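3.2 Building the cell in a shared workshop

I put the whole thing together on a bench at Cavemdale, the shared workshop where I rent a corner, mostly on Wednesday nights when the laser cutter people had gone home. The arms are a pair of Skuris kits, and I ran them with my own fork of the Obeidat controller (the stock one kept dropping packets when both arms moved at once, and I got tired of it fast!). Parts came to 699 dollars before the enclosure panels, which I begged from another bench.

Cabling ate far more evenings than the code did. My first try had the wires taped flat to the links, and they pulled tight every time an elbow folded. So I switched to clips and left big lazy loops near the joints – ugly, but I've stopped fighting it. Figure 4 has the two arms with their grippers together over the middle of the table.
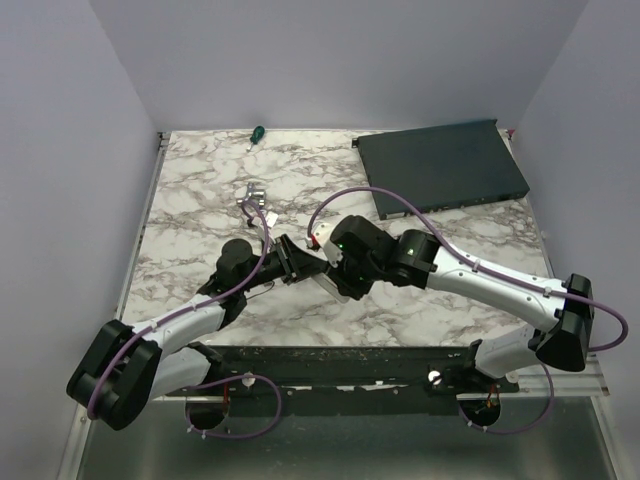
Figure 4. The two-arm cell, with the purple cables clipped along the white links.

How long does it take to calibrate two arms like these at home?

Plan on one long evening for the first pass, then a short touch-up whenever you take a base off the rail. I used 100 poses per arm and threw out the bad ones by eye.

With calibration done, I moved on to handover trials in Sistosine, the little task scheduler described in Section 2. I ran 300 of them in October, same speed limit throughout, and logged every one, including the sessions where I'd loaded the wrong config file (twice, sadly). Those are marked in the log and left out of Table 2.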